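Ticket 2629
Product: Clirolico League Manager, fixtures and standings module
Submitted by: Hanne Þrastardóttir, Competitions Office, Worberg Rugby League
Assigned to: Eetu Oksanen, Drurent Support
Opened: 2020-04-06
Priority: High
Status: Resolved, awaiting closure by customer

Summary
Points difference is incorrect in the published standings for the Zürcher Cup.

Description from customer
Following entry of the round six results, the standings page shows a points difference of 64 for the first-placed club. The signed match sheets give a total of 26. The club in second place is therefore shown below its correct position. Match scores on the individual fixture pages are correct. We have suspended publication of the standings until the matter is resolved.

Support response 1 (E. Oksanen)
The report has been reproduced on the test server. Please confirm whether any round six fixture was postponed and later entered under a new date.

Customer reply
One fixture was moved to another ground. The original entry, fixture 1826, was marked "Abandoned" and a new entry was created. The final score was entered in both records by our office before the first was marked.

Support response 2 (E. Oksanen)
The standings calculation excludes fixtures marked "Postponed" but continues to count any score saved against a fixture marked "Abandoned". The winning margin of 38 was consequently added twice.

Action taken
1. Score removed from fixture 1826. Status left unchanged.
2. Standings recalculated from round one.
3. Points difference checked against the match sheets supplied. Result: 26.
4. Public page cache cleared.

Attachments

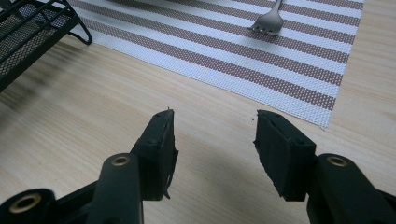 Attachment 1. Black gripper fingers and pads over a light wooden tabletop.

Customer reply
The standings now agree with our records and publication has resumed. Please advise whether the same error can occur in the junior competition.

Support response 3 (E. Oksanen)
The junior competition uses the same calculation. Until the correction is released, do not save a score against an abandoned fixture if the match has been entered again elsewhere. The correction has been requested for the April maintenance release. This ticket may be closed from the customer portal.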